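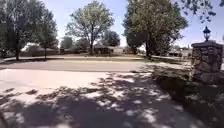
Chapter 7
The Street Edge: Driveways, Curbs and Planting Strips

7.1 Scope of the chapter

The preceding chapters dealt with the roadway as a surface for vehicles. This chapter covers the ground between the roadway and the front wall of a house. On most residential streets that ground is made up of a curb and gutter, one or more driveways, lawn, planting beds and small structures such as lamp pillars. The parts are often built at different times, by different contractors and to different standards. Most of the faults recorded in a street survey are found where two of them meet.

The terms used here follow Furnival's field manual for the Jultby street survey. Graham Furnival divided the street edge into the public portion, from the gutter line to the property line, and the private portion, from the property line to the building. The division is legal as well as physical. A homeowner may resurface a private driveway without notice in many towns, but work on the apron usually requires a permit.

7.2 The driveway and its apron

A driveway slab carries light loads at low speed. Its thickness is governed mainly by the condition of the soil below and by the heaviest vehicle expected to cross it. Joints divide the slab so that shrinkage cracks form along a chosen line. A joint should run straight from edge to edge and should not end at the corner of a planting bed or pillar footing.

The apron is the section that joins the driveway to the gutter. It is exposed to turning wheels and to water from both directions.

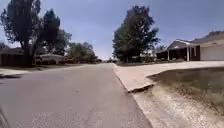

Three conditions should be checked at every apron: the height of the lip above the gutter, the soundness of the concrete along that lip, and the support of the soil on either side. A broken lip holds water and grit — both of which speed further wear — and should be noted even when the slab behind it is sound. Bare soil next to a curb should be recorded separately from lawn, as it washes into the gutter more readily.

7.3 Trees, shade and paving

Tree cover affects paving in two ways. Roots may lift a slab or curb, and shade slows drying after rain. Shade also makes inspection harder. Patches of sun and shadow on pale concrete can hide fine cracks, and the Jultby surveyors were told to inspect shaded slabs a second time under an even sky.

Section 7.4 sets out the survey form used in the Bemano and Cedon exercises. Students should read it before attempting the field work — the grades assigned there are used again in Chapter 8.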